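The Quarterly Report

The Pletau Institute required that every result be read aloud before it was filed. Lena Laskowska had worked there long enough to regard the rule as sensible, and she rose at the appointed time with her pages in order.

"The method under review," she read, "concerns the setting of a table by two arms acting under one policy. Prior work at Cileo trained each arm separately and joined them afterward. We trained them together, from 441 demonstrations, and withheld the final position of every object."

Dr. Mkhize, presiding, asked that the word "withheld" be explained for the record.

"The policy was shown how people moved," Lena said. "It was not told where anything was supposed to end up. We wished to learn whether it would form a view."

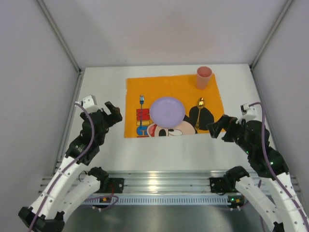
She continued to the trials. There had been 626, conducted over the spring and concluded in May. A setting was judged complete when the fork lay to the left of the plate, the spoon to the right, and both arms had let go. By that standard the joint policy had outperformed the separate one by a margin the Institute was prepared to publish.

"There remains the matter of the pause," said Baoshan Shao, who had signed the report as second author and had asked that section four be included.

Lena turned the page. In around a third of the completed trials, the arms had not returned to rest. They had stayed open on either side of the plate for several seconds, although no demonstration in the set contained such a delay. The logs gave no error. The policy had simply assigned a high value to remaining where it was.

"Do the authors offer an interpretation?" Dr. Mkhize asked.

"The authors differ," Baoshan said. "I recorded most of the demonstrations myself — in the evenings, after my daughter's supper hour. I believe I may have waited at the end of some of them. The trimming script should have removed it."

"And did it?"

"We checked two of the files," Lena said. "It had."

Dr. Mkhize wrote for some time. The finding was accepted with section four intact, and the clerk was instructed to enter the pause under observed behavior, cause undetermined.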